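Household Waste and Materials - Unit 3 handout
The mixed packaging box: what goes where, and how much of it matters
Course tutor: Etelka Takács
Revised September 9, 2025

Read this before the sorting session. It replaces the August version, which a few of you found too cheerful about plastic film. I agree with you.

1. The problem with "just recycle it"

Most of the advice printed for householders assumes that waste arrives one material at a time. A leaflet says where cardboard goes. Another says where cans go. Very little of it deals with the box that sits on the kitchen floor after a delivery has been unpacked and then collects whatever people happen to be holding when they walk past.

I have been teaching this unit for 17 years and I remain doubtful about a good deal of what is said on the subject, including some things I said myself in the early years. In 2000 I was telling people that a careful household could get its packaging waste down to almost nothing. I never managed it and I don't know anyone who has. Please keep that in mind when you read the Plorthorpe leaflet in your folder, with its smiling family and its single small bag.

2. Bulk is a poor guide

People judge a box by how full it looks. Bubble wrap makes this judgment nearly useless. A crumpled sheet is mostly air, twice over: the air in the bubbles and the air in the folds. It can fill a box to the brim and weigh next to nothing. A crushed can in the corner takes up very little room and is the one thing in there a metal buyer would want.

So when a report claims that a household "cut its waste by half," ask half of what. Volume? Weight? Number of trips to the bin? The Stoltow trial, which we look at next week, switches between the first two on the same page.
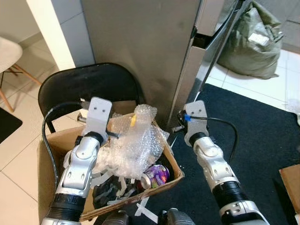 The order of work matters too. If you start by squashing everything down to make room, you have made one lump out of several materials, and somebody further along has to pull it apart or, more likely, throw the whole lot away. Take things out first. Squash later, if at all.

3. Material by material

Cardboard. The easy one, and often the heaviest part of the load. Empty the box, pull off loose tape, flatten it. Keep it dry. I am not persuaded that removing every last scrap of tape makes much difference, and I won't mark you down for leaving some on.

Bubble wrap. Film plastic. Most curbside programs don't want it, whatever the symbol on it suggests. Reuse is the better answer if you really do send parcels. If you don't, a drawer full of saved bubble wrap is only waste with a delay built in - Judit Fodor kept hers for three years before admitting this to the class.

Strapping. White plastic straps tangle with each other and with anything else in the box. They are also the pieces most likely to end up on the floor, so check there before you call the job finished. Cut any closed loops. Treat straps as trash unless your local list names them, and very few lists do.

Plastic bags. A black bag at the bottom of a box may be empty or may not be. Open it and look. Many sorting plants will pull out a tied black bag and discard it without opening it, so anything good inside is lost.

Drink cans. Tip out what's left and put them with metals. Whether to crush them depends on where you live. Plants that sort by shape can mistake a flat can for paper. Others don't care. The Edwards reading gives one firm rule for the whole country, and I would not trust it.

4. Exercise

Work in pairs with one mixed box from the Skomstead delivery room. You will need gloves, scissors and a hanging scale.

Put the box on the floor with clear space on both sides.
Before touching anything, write down which material you think makes up most of it by weight.
Empty it into separate piles. Don't compress anything.
Weigh each pile, then the empty box.
Compare the result with your guess.

Any pile under 200 grams should be weighed again on the bench scale, as the hanging one is unreliable at that end. Record both readings even if they disagree.

5. Questions to bring to the discussion

Who benefits when the work of sorting is moved into the home? What would have to be true for saving bubble wrap to be worth the space it takes up? If a material is accepted for collection but never sold on, has it been recycled?

I don't have a settled view on the last one. The industry does, and I'd like you to read its definition closely - particularly the word "collected" - before you decide how much of it to believe.

Written notes are due at the start of the next session, one page per pair. Return the gloves to the blue crate.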